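Tidik Reading Journal: Set-Up Guide
Skip to content

Section 4. Starting your first journey

Welcome! You have your Tidik journal, your reading plan and (we hope) a decent pen. This section gets you from a blank book to your first full week of readings on courage, military life and faith.

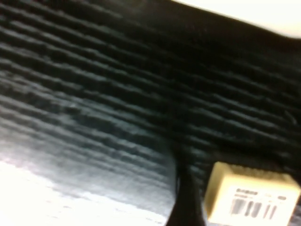
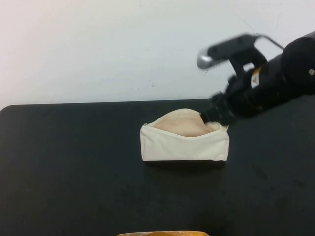 1. Open the plan to the September page, even if you are starting in another month. Every journey begins there.

2. Write your name and your unit, ship or hometown inside the cover. Family members, you count too!

3. Pick a reading time and keep it for 10 days. Gordon MacLeod, who wrote most of the plan, did his at 0430 in the motor pool, but lunch is fine.

4. Read the day's passage twice, once silently and once out loud. It feels odd the first time and then you start to love it.

5. Answer the two questions on the left-hand page. Leave the right-hand page blank for now. You will come back to it on day 30.

Note: Shift workers and anyone deployed can use the short track. It has 65 readings, and you may skip ahead as often as you need to.

Caution: Some of the readings deal with combat loss. They are marked with a small cross in the margin. Please read those with a friend or your chaplain if the subject is close to home, and stop whenever you want to.

6. At the end of the week, share one line with your reading partner. Chantal Sawatzky's group at Turkomside does this by postcard, and what wonderful postcards they are!

Go on to Section 5, Leading a Group.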